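Section 4 applies to the Plirngate bench scale with the Himier display, issue of January 2021. Scales supplied before this issue have a fixed pan and must be set up from the earlier sheet.

## 4 Setting up the scale

### 4.1 Before you start

Check that the carton contains:

- the scale base, with transport lock fitted
- the pan and pan support
- the Himier display and its cable
- the mains adaptor
- the Arnaud weight set, in its own case
- the test record card

Keep the carton and the inner packing. The scale must be returned in them if it is sent to Clalside for repair.

**Caution:** Do not lift the base by the pan support. The load cell can be bent by a force too small to leave a mark, and the fault will only show as drift.

### 4.2 Choosing a place

The scale reads best on a desk or bench that does not flex when leaned on. Stone and solid board are both suitable. A folding table is not.

Keep the base clear of:

- radiators and direct sun
- open windows, fan heaters and air vents
- fridges, pumps and anything else with a motor
- the edge of the desk, by at least the width of a hand

The adaptor cable should reach the socket without tension. Do not run it under the base.

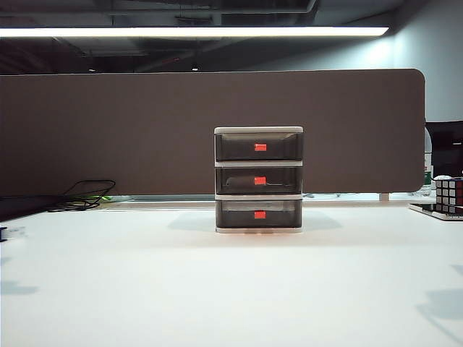 Draughts are the most common cause of a reading that will not settle, and they often come from an unexpected direction. With the base in its intended position and the scale switched on, hold a strip of thin paper at pan height on each side in turn. If the strip moves, use another position or fit the draught screen (Section 7). Light storage may share the desk as long as it does not touch the base or the pan. A small plastic unit with three closed drawers is suitable, and a sticker on each drawer front can carry a written letter. Open drawers slowly during weighing, and do not rest a hand on top of the unit while a reading is being taken.

**Note:** If the scale is moved after set-up, even along the same desk, repeat 4.4 and 4.6.

### 4.3 Fitting the pan and display

1. Stand the base on its four feet.
2. Turn the red transport lock anticlockwise until it stops, then pull it straight up. Store it in the weight case.
3. Lower the pan support on to the centre post. It fits one way only. Do not press it.
4. Place the pan on the support. It should sit flat and turn freely.
5. Plug the display cable into the socket at the rear of the base. The flat side of the plug faces down.
6. Plug the adaptor into the display, then into the mains.
7. Press and hold ON until the display shows a row of dashes.

If the display stays blank, check the adaptor first. If it shows LOC, the transport lock is still fitted. Switch off before removing it.

### 4.4 Levelling

The level bubble is at the front left corner of the base.

1. Loosen the lock rings on the two front feet.
2. Turn both front feet together until the bubble lies on the centre line from front to back.
3. Turn one front foot only until the bubble is inside the ring.
4. Tighten the lock rings by hand. Check the bubble again, as tightening can shift it.
5. Press gently on each corner of the base. It should not rock.

The rear feet are not adjustable. If the bubble cannot be brought inside the ring, the desk is outside the range of the feet. Do not pack the feet with card or folded paper.

### 4.5 Warm-up

Leave the scale switched on, with the pan empty, for 40 minutes before the first calibration. The display will change slightly during this time. Do not press ZERO to correct it.

If the scale has been carried in from a cold vehicle or store, let it reach room temperature in its closed carton before unpacking, and then start the warm-up. Moisture on the load cell can take hours to clear.

For daily use the scale may be left on standby, and no warm-up is then needed. On standby the dashes are replaced by one dot at the lower right of the display.

### 4.6 Calibration

Use only the weights in the Arnaud set. Handle them with the forked lifter or with clean cotton gloves.

1. Check that the pan is empty and clean.
2. Press ZERO. Wait for the steady mark, a small circle to the left of the figures.
3. Press and hold CAL until the display shows C-0.
4. Release the key. The display shows C-1 when the empty reading has been stored.
5. Place the large weight in the middle of the pan. Take your hand away completely.
6. Wait for C-2. This may take longer in a room with some air movement.
7. Remove the weight. The display returns to zero.
8. Place the check weight on the pan. The display should show 163 g.
9. Write the figure shown on the test record card, with your initials.

If step 8 gives any other figure, remove the weight, wait for the steady mark and try the check weight once more. If the figure is still wrong, repeat the whole of 4.6. After 3 failed attempts, stop and see 4.9.

**Caution:** Do not switch off or unplug the scale while C-0, C-1 or C-2 is showing. The stored values may be lost, and the scale will then show Err 5 until it is recalibrated.
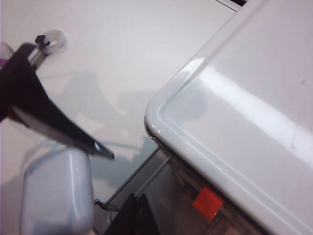

Romain Picard asked whether the zero could be set with the pan taken off, as he washes the pan between batches and would like to calibrate while it dries. It cannot. The weight of the pan is part of the empty reading, and a scale calibrated without it will be out by that amount at every load. Dry the pan fully with a lint-free cloth and refit it before step 1. A second pan can be ordered from Clalside, but pans are not matched, and ZERO must be pressed after each change.

### 4.7 Corner check

The corner check shows whether the scale gives the same reading wherever the load is placed. Carry it out at first set-up and whenever the scale has been knocked.

1. Press ZERO and wait for the steady mark.
2. Place the check weight in the middle of the pan and note the reading.
3. Move it halfway towards the front left edge. Note the reading.
4. Repeat for the front right, rear right and rear left.
5. Compare the four outer readings with the middle one.

Each outer reading should agree with the middle reading to the last figure but one. If a single outer reading is wrong, look for dirt under the pan support on that side. If all four are wrong, repeat 4.4.

### 4.8 Display settings

Settings are changed with the MENU key. The scale leaves the factory with the values below.

| Setting | Shown as | Factory value |
|---|---|---|
| Unit | Un | g |
| Filter | FIL | medium |
| Auto-off | AoF | off |
| Key sound | bEE | on |
| Brightness | brt | 92 |

To change a setting:

1. Press MENU until the setting is shown.
2. Press the up or down key to change the value.
3. Press MENU again to store it and move to the next setting.
4. Press and hold MENU to leave.

Brightness values over 92 shorten the life of the display and are meant for outdoor market use. A slow filter helps with live or moving loads but delays the steady mark. Changing the unit does not affect the calibration.

**Note:** With auto-off enabled, the scale does not go to standby and will need a full warm-up each time it is switched on.

### 4.9 Faults during set-up

| Display | Likely cause | Action |
|---|---|---|
| LOC | Transport lock fitted | Switch off, remove lock |
| ---- flashing | Scale not steady | Check for draughts and touching cables |
| Err 2 | Load on pan at switch-on | Clear pan, press ON |
| Err 4 | Wrong weight used in 4.6 | Use the large Arnaud weight |
| Err 5 | Calibration lost | Repeat 4.6 |
| Err 9 | Load cell fault | Return to Clalside |

Err 9 cannot be cleared by the user. Refit the transport lock before packing the base, and send the test record card with it. The weight set should be kept back unless Clalside asks for it.

The scale is now ready for use. Counting and tare are covered in Section 5.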